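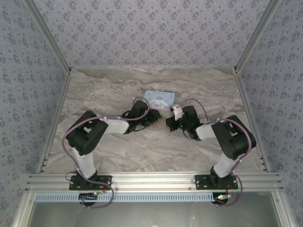

One of the cards, with a Cinnamoroll-like character, on the marble-patterned top

How do you store a growing character card collection?
Posted by renduron_fan, Saturday, February 7, 2026

I started picking up Sanrio cards last April and I am completely hooked! I have 200 now, mostly Cinnamoroll with a few others mixed in, and they live in a shoebox that is falling apart. Binder, tins, something else? I love flipping through them, so I don't want them sealed away forever. Some have rounded corners and seem a little smaller than my old trading cards, if that matters.
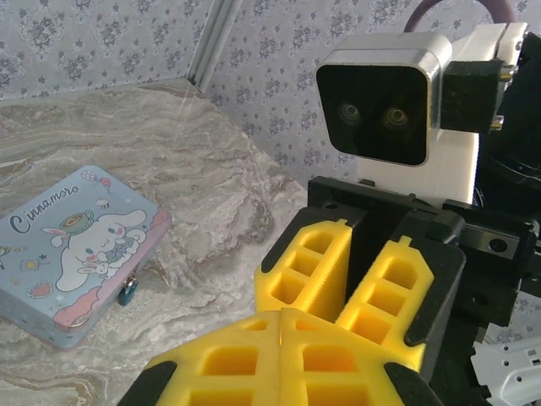

Gondal59
Binders all the way! Get side-loading pages with no PVC in them, and measure your smallest card before you buy, as short cards slide around in standard pockets. Keep it upright on a shelf and don't fill the rings to bursting - the inner pages get bent. I have 3,000 cards in binders sorted by character, and pulling one down on a rainy evening is still my favorite thing.

Welach
tins are fine. just keep them out of the bathroom lol

Truvuron
I do both and love it. Favorites go in a binder, doubles go in tins with each card in a soft sleeve. Stand the cards on edge with a divider every so often, and if the tin is only half full, fold some acid-free tissue into the gap so they don't slump.

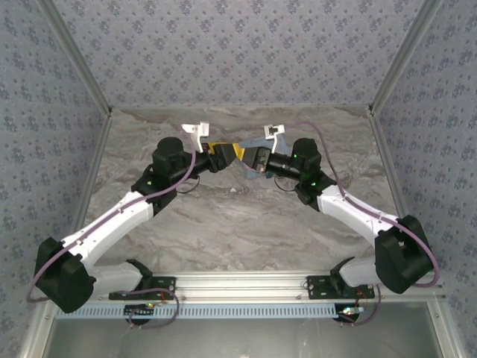

Direct sun is the other big one. Pastel inks fade fast, and I lost 2 really sweet pale blue ones on a windowsill. Swap groups are great for doubles too, so keep a list of what you have. Have fun with it!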